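Bench notebook, Dustport workshop
25/05/2018
Long table: paper, wires, drawers

White paper down on the beige table this morning. Small boards at the front edge, with the jumper wires on them.

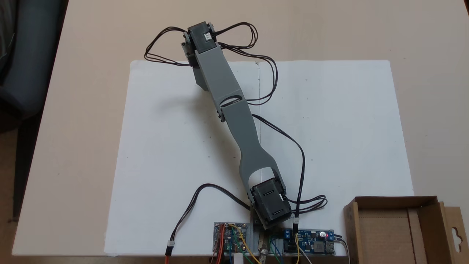 Paper

Using the wide Vosska roll, the 100 cm one. The sheet covers most of the table but not all of it, and I left it that way. Last time I joined two strips with tape down the middle and the tape lifted within a day and caught every sleeve that went past.

Reason for white: black screws. I lost a good part of Tuesday looking for one on the old brown mat, and it was under my hand. On white paper I can see them from standing. Also good for pencil. I write next to whatever I have put down (screw length, which side it came from) and tear the corner off and keep it if I need to.

Bad points: it slides when you lean on it, and it is no protection against the knife. Cut on the green mat at the other end. There are already two knife lines in the tabletop by the window, and both are mine.

The roll weighs more than it looks and the hanger is only screwed into chipboard. Don't pull down on it to tear. Hold the sheet flat and use the ruler.

Wires

Red, yellow, green and orange are on the table at the moment. I would like to keep to one meaning per color on this bench, but we have never agreed on what yellow is. Levente uses it for signal, I have used it for whatever was left in the bag. For now: red is supply, and anything else gets a paper flag before it is pulled off a pin. Flags are in the lid of the tape tin.

Thin black cables are a nuisance because one looks like the next. They also curl back to whatever shape they were bagged in. I tried hanging a few from the shelf overnight with a clothespin on the end and they came out a bit straighter, not enough to bother doing to the rest. The short ones are not worth straightening at all.

Measured the spare lengths while I was at it. The longest black one in the bag is 61 cm, the rest are well under that. Wrote the length on each bag in marker. If you cut one down, cross out the number and write the new one.

Reminder to look for the red light on the converter board before moving anything near the front edge. If it is on, the board has power. I have been resting the steel ruler along that edge and need to stop.

Drawers

The Rikton cabinet has 24 drawers and I got through the top row and half of the next. Sorted by screw length first, then head. Sorting by head first was the old way and it meant opening every drawer to find a short one.

Things that turned up in the screw drawers and do not belong there: a pencil sharpener, a key with no tag, a dried-out tube of glue, several header strips with bent pins. Key is on the hook by the door. Threw out the glue. Header strips are in a cup, somebody with more patience can straighten them.

Bottom row is stuck on the left side. The cabinet isn't level and the frame leans. I put folded card under one foot and it helped a little. Needs a proper shim, say 2 mm, there is an offcut in the scrap box that might do.

The label tape ran out at "washers, small." Handwritten after that.

Lamp

Moved the Obi lamp from the right side to the left. I am right-handed and was working in my own shadow. The clamp marks the table edge, so there is a bit of felt under it now. White paper throws a lot of light back, and on the high setting it made my eyes sore by eleven. Low is enough in the daytime.

For next week

Shim for the cabinet.
Label tape.
Finish the second row, then stop and use it for a few days before doing the rest.
Ask Levente Takács whether he wants his tray of connectors kept apart or put in with ours.
More tape for flags, the matte kind that takes pencil.
Agree on yellow.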